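# A morning at the Kescombe open day

I'd been looking forward to this one since March, and it was worth every minute of the drive!
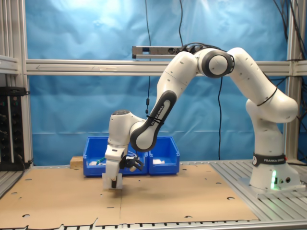

*Blue bins at the back of the table, one of them with the white cables in it.*

Kescombe opens its workrooms to visitors once a year, and this time the subject was small-parts storage (yes, I signed up for a whole morning of bins, and I'd do it again). Thierry Lemaire took our group around, 8 of us in all, and he let us wander and poke at things as much as we liked.

My favorite stop was the table with the two blue bins. They have open fronts, so you can reach straight in without lifting anything out, and they sit right next to each other at the back where they don't eat up your working space. The left one is the bigger of the two - it had the thin white cables in it, bundled up, and something green and white like a pen lying at an angle. I have a drawer at home with exactly that mix in it and it looks nothing like as calm.

I was very taken with the cardboard too. Flat tan sheets cover most of the tabletop, full of little round and half-moon holes, with a seam down the middle. Thierry says they swap theirs out every two months. I asked if I could do the same on my sewing table and he said go for it, just tape the seam or pins will find their way in.

After coffee, Taha Ait Ali gave a talk on labels that was meant to last 60 minutes and ran well over - so many questions! I took seven pages of notes and I'm still typing them up.

If you go next year, wear comfortable shoes and park on the Wutgate side. The other lot was full by the time I got there.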